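4.2 Sorting of loose sheets

The paper stock for the Garnum project came from used school notebooks. Sheets were sorted by hand before weighing. Lined paper was kept apart from colored paper, and folded pieces were opened only if the crease had not weakened the fibers. Torn edges were left untrimmed, as trimming would have changed the mass of the sample. 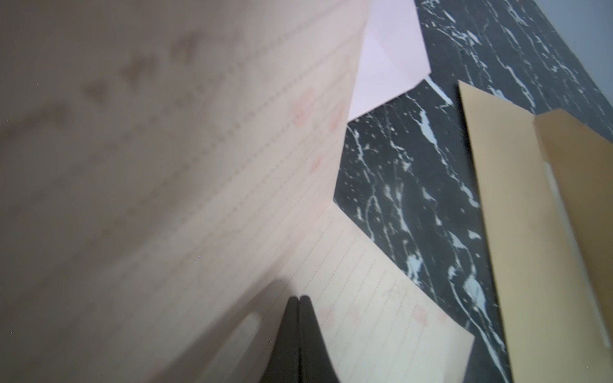

Each batch was limited to 200 g. Sheets with heavy ink were put in a separate tray, because ink carried over into the pulp and darkened the finished paper in the first trial. Pencil marks had no measurable effect on color. The total mass sorted by 28 May 2021 was 2,107 g, which gave 10 full batches and one partial batch. The partial batch was not pulped.

4.3 Soaking

Batches were torn into strips 2 cm wide and covered with tap water overnight. Carola Frerichs recorded the wet mass after draining. Two batches of colored paper were drained too early and had to be soaked again in June. Their values are marked in Table 3 and are left out of the mean.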